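Corrections after publication: what changes in February

Reda Nasr, standards desk

The corrections log for the three titles was moved into Stasero over the winter. Until then each newsroom kept its own spreadsheet, and the columns did not match. Birninberg recorded the time a correction was made but not the time the error was reported. Mevell recorded both but left out the name of the editor who approved the change. The merged log now holds 2,817 entries, and the older ones should be read with those gaps in mind.

From February, every change to a published article falls into one of two classes. A minor change covers spelling, punctuation, broken links and layout. It is logged but carries no note to the reader. A material change covers names, titles, dates, figures, quotations, attribution and anything in a headline that alters its meaning. It needs a note at the foot of the article, giving what was wrong and what now stands.
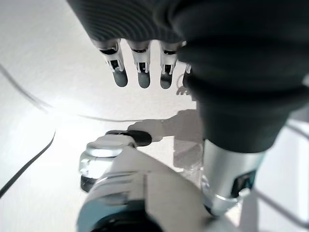 The note must repeat the wrong fact in plain terms. "An earlier version of this article contained an error" is no longer accepted, and the log will reject an entry whose note is shorter than 60 characters. The limit is crude and will probably be revised. If the error was in the headline, the note goes at the top.

Updates are handled separately. Adding a comment from a party who replied after publication is an update and takes a time stamp only. If the article had said that the party declined to comment, and the party had in fact never been asked, the change is material.

Alerts sent to phones cannot be recalled. Where an alert contained a material error, a second alert goes out to the same list within 5 minutes of the article being changed. The night editor can approve this alone.

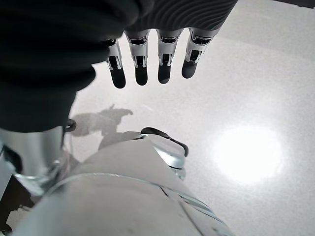
Dorottya Bárány wrote in to ask whether the five minutes should run from the moment the error is confirmed, as the article itself may sit unchanged for much longer while the desk looks for a second editor. She would also like the approval step dropped for wrong names, where there is rarely anything to discuss.

The first point is accepted and the wording will be altered: the clock starts at confirmation. The second is left open until the log has been in use for a few months. Names are the largest group of material changes at Mevell, and a fair share of them were changed twice. 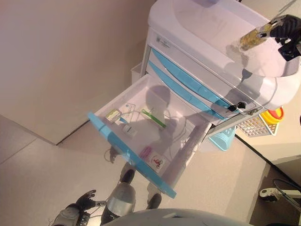 Syndicated copy remains the weak part of the system. Partners receive the corrected text automatically, but the note is stripped out by the older feed. Until that feed is closed, the editor who files the correction must also send the note by email to the partner desk. Jonas Grabner holds the current address list. Print corrections follow the existing rules and run on Saturday, on page 2.

Logins for freelance editors are issued by Lahcen Shawky. Please give your title and your usual shift when you write.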